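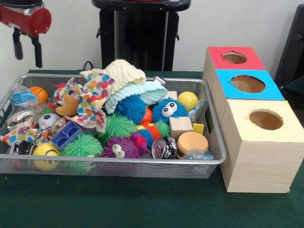
**Plutbridge to equip 14 sorting cells under new purchasing plan**

2023-07-05

Plutbridge, the contract packing and returns firm, has approved a two-stage plan to buy and install robotic sorting cells for mixed small goods. The first stage covers 6 cells and is paid for from the current equipment budget. The remaining 8 will be ordered after a review in March, bringing the total to 14.

The cells are meant for returned goods that arrive unsorted: soft toys, balls, cloths, blocks, empty tins and items in clear bags. These are the goods for which the firm has found it hardest to plan labour. Volumes rise and fall with the retail season, and the mix changes from one customer to the next.

Arms and controllers will be supplied by Fenov. Tables, stands and guarding will come from Marchuk under a separate contract. Plutbridge chose to split the order so that furniture can be replaced or altered without reopening the larger agreement.

**Basis for the decision**

Plutbridge compared three offers on total cost over the working life of the equipment. Purchase price was one line in that comparison. The others were finger replacement, software licences, floor space, power, operator training and the hours needed to change a cell from one customer's goods to another's.

"Finger wear and changeover time were the two lines we had underestimated in our first draft," said Slavica Vukčević, head of equipment planning at Plutbridge. "A two-finger gripper costs little to refit, but it has to cope with knitted cloth and with a hard block in the same basket. We asked each bidder to price for that and to state how often parts would need changing."

Each offer was scored against the same test list of 332 picks, drawn from baskets packed by Plutbridge staff. Bidders were told the types of goods in advance. They were not told the order or the arrangement. Items picked together were logged separately from missed picks, as the two faults carry different costs further down the line.

**Budget and timing**

The budget is divided into equipment, installation, spares and a reserve. The reserve may be spent only on changes to the gripper or the table layout. Spares for the first stage will be bought with the cells and held on site.

Installation will be carried out one cell at a time — manual sorting will continue next to each cell until it has passed acceptance. A cell is accepted once it has completed 100 hours of running on live goods with no unplanned change of parts.

"The second order depends on the records from the first," said Tymofii Harasym, finance manager. "If spares use is higher than the offer stated, the supplier carries the difference for the first year. That term is in the contract."

Maintenance records will be kept in Cirkar, the asset register already used for the firm's conveyors and balers. Suppliers will have read access to the entries for their own equipment.

Enquiries about the tender documents and the test list should be sent to the Plutbridge equipment planning office.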